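Speaker notes: Sun on the Roof, Saturday morning session
Úna Mulcahy, Pledholm Community Center, 27 April 2019

Slide 1. Hello and welcome
Say hello, wait for the back rows to sit down. Thank the center for opening the kitchen early. Mention that the panels over our heads are making power right now, even with the clouds (people love this, pause for it).

I'm not an installer. I'm the person who kept asking why we had a big flat roof doing nothing, and then got to spend two years on the answer. So ask me the money questions and the neighbor questions, and save the wiring questions for the Mac Giolla crew, who will be at the side table until lunch.

Slide 2. Where we started
The center's power bill was the second biggest thing we paid for, after wages. Lights, the walk-in cooler, the old air handler in the gym. We did the cheap stuff first and I'd tell anyone to do the same! New lights in the gym, a timer on the water heater, door seals. Those changes cut our use before a single panel went up, and that meant we could buy a smaller system.

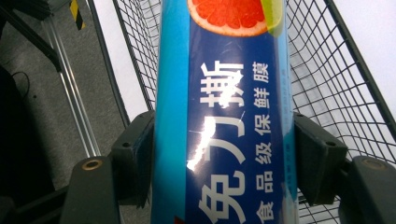 Slide 3. What's up there
70 panels in two rows, tilted low so the wind doesn't get under them. Two inverters in the old coal room. The roof had to be looked at first by an engineer, and she found one soft corner by the drain, so we left that corner bare. If your roof is near the end of its life, fix it before you do this. Taking panels down and putting them back up costs real money.

Show the photo of the crane here. Tell the story about the school bus waiting for it to move.

Slide 4. How we paid
Go slowly on this one. Three pots of money: a county grant, a loan from the Braller fund, and gifts from people in this town. 624 households got our letter and almost 200 of them gave something. I still get a bit choked up about that. Some sent five dollars. One class at the middle school sold popcorn for a month.

The loan payment is set a little below what we save on power, so the center comes out slightly ahead even now, and well ahead once it's paid off. 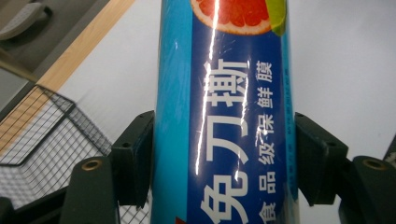
Slide 5. The screen in the lobby
This is my favorite part. We use Fato, a small program that reads the meters and shows the day as a curve. Kids run in to see how high the hump is! Point out the dip every weekday at noon, when the kitchen fires up, and the flat line in the evening when we're buying from the grid like everybody else.

Best day so far: 239 kilowatt-hours. Have the chart ready in case someone asks for the worst day (the snow week, nearly nothing).

Slide 6. What I'd do differently
Call the power company sooner. The hookup form sat in a pile for weeks. Get the shade study done in winter as well as summer, because that maple on Second Street throws a much longer shadow than I had guessed. And take more pictures of the roof before work starts.

Slide 7. What's next
Batteries, maybe. We'll have prices in September. The library wants to go in with us on a joint order, so if you're on the board of anything with a roof, come and find me.

Questions. Leave fifteen minutes. Repeat each one into the microphone. Roof tour leaves from the back stairs, closed shoes only.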